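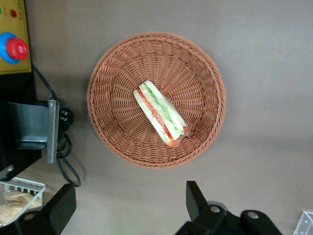 Ineke Maes wants it on record that a sandwich in a basket is still a sandwich on a bench, and that the basket changes nothing except how pleased we look with ourselves.

25/03/2022, lunch trial, continued

Fair point, noted. My position remains that the basket is a boundary. Before it, lunches went wherever there was a gap, and in January I found half a tuna roll under the Gindar manual. The roll had by then become part of the manual.

Basket details for whoever orders the next one: round, synthetic weave, terracotta-brown, braided rim. Flat bottom, sloping sides. Crumbs go into the spiral at the base and stay there. Turning it over and slapping it gets most of them. Karim tried the air line and we now have crumbs in the vise.

Today's load was one wrapped half, white bread, clear plastic twisted at the end. Weighed it because the scale was on: 190 g with wrap. Dalia says a half from the Morsy counter should be 200. Have not taken this up with Morsy. Will if it happens again.

Wrap notes. The twisted end beats the folded kind, which lets go by mid-morning and gives the whole bench a smell of mayonnaise. Still no good way of telling whose is whose. Syahrul suggested labels. Syahrul was given the label maker and has so far labeled the label maker.

Rules as they stand:
Wrapped food only.
One layer. No stacking, see the egg incident.
Basket goes back to the kitchen by 16:00, empty.
Soup is not covered by these rules and is not welcome.

Purificación asked if the gray table could be the permanent spot. I said yes until the Urnard parts come in, then we need the surface back. She has heard "until the Urnard parts come in" before and has begun leaving her mug there.

To do: second basket, same size, for fruit. Ask Ineke to put her objection in writing so I can file it in the basket. Wipe down vise.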